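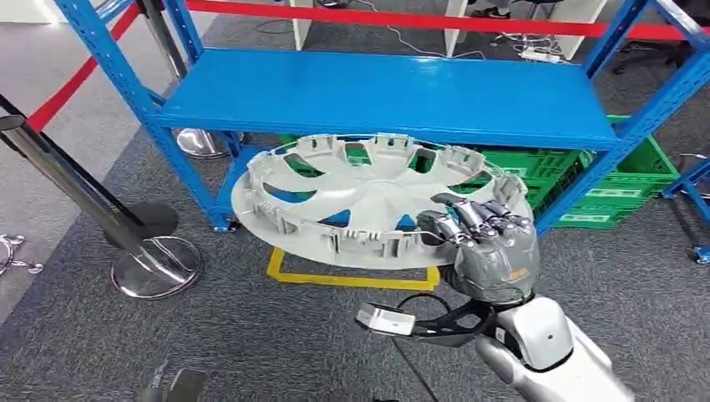

Gornwood blue metal shelving unit, reviewed after 16 weeks

I put this shelving up in July, when the pile of stuff in our back room had gotten so bad that I was stepping over hubcaps to reach the window. It's a good, plain unit, and I've grown fonder of it than a person probably should be of shelves!

The uprights are slotted all the way along, so you can set a shelf pretty much where you like (I moved my lowest one 3 times before I was happy). I ended up leaving a nice tall gap underneath, and my green Paiva crates slide right in there on the carpet. The diagonal braces looked fussy in the instructions, but please don't skip them — I tried it the first evening and the whole thing swayed when I leaned on it.

Wheel covers are what I mostly keep on it. They're awkward things, wide and light, with all those clips around the back that catch on everything, and the flat shelf suits them much better than the wire rack from Derton I had before.

My gripes are small. The edges could be smoother, so wear gloves, and the blue is a good bit brighter than I expected. At $65 I'd still buy a second one, and I may do just that before the winter tires need a home.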